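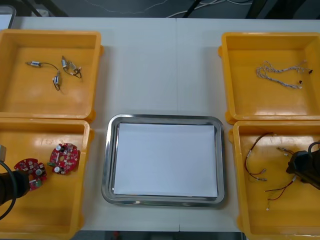

I'm trying to decide whether sorting small electrical parts into open bins is worth anybody's time. I run a take-apart table at the Somby repair room, and the advice everywhere is "one bin per kind of part, keep the bins open, put a tray in the middle." So I tried it. Yellow bins on both sides, steel tray in between for whatever hasn't been sorted yet. Look at the motors in the top left one. There are three of them in a bin that could hold far more, and their leads are going every which way. I don't see how that's better than a shoebox. The two round red boards have a bin of their own too, and I'm not sold on stacking them either, with the capacitors and that green terminal block sticking up.

Before I spend money on more bins for 500 parts, I want to hear from someone who has kept this up for longer than a month. Does it hold, or does it all slide back into one heap? And what do you do with the odds and ends that don't match any bin? Please don't tell me to buy a label maker. I have one. It's in a drawer.

Posted by halfajar, Oct 24, 2021

Newest | Unsolved | Tools | Storage | Ask

drawerskeptic

I've done it for 4 years and I'd say it half works. The bins are fine. What goes wrong is the tray. People treat it as a fifth bin and it fills up with things they don't feel like deciding on, and by November you can't see the bottom. My rule is that the tray gets cleared before anyone opens another box of stuff. Grumbling is allowed.

Line the tray with plain white paper. I thought this was fussy when I first read it and I still think most of what gets written on that subject is fussy, but little metal bits on shiny steel are a pain to find and on paper they aren't. A wire clip or a tiny switch shows up right away. Change the sheet when it gets grubby.

As for your mostly empty bins, leave them mostly empty. Wires need room.

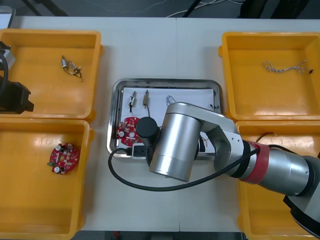

Shehu_basement

Just use shoeboxes. Never had a problem. You people love buying plastic.

leadsandlugs

Shoeboxes are OK until you need the one motor at the bottom and it comes up with everything else attached to it. I wouldn't buy more bins yet, though. I'd sort out the wires first, as they cause nearly all of the mess.

Put harnesses in one bin and single leads in another. A harness has a connector and several colors twisted together, and it mostly stays in one piece. Heavier leads with crimp terminals are different, as they spring around and hang over the side. 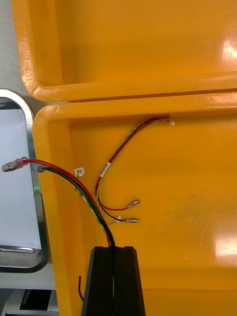 If a lead won't stay inside the rim, coil it loosely and put a twist tie on it. Not tight, or you'll get a kink by the terminal. I do maybe one evening of this a month, 15 minutes, and then quit whether I'm done or not.

For the odds and ends, one small box with a lid. When it's full, throw out whatever you can't name. I've yet to miss any of it. I'm doubtful about the 500 too. Sort 100 and see if you ever go back to look for one.

And lay the boards flat, side by side. I wouldn't stack them. If you run out of floor in the bin, you probably have more boards than you'll use.

halfajar

Thanks. I'll keep the paper. Not convinced about the monthly evening, but the wires do make sense.

Contact Grolluleo Help | © 2021 Grolluleo | Back to top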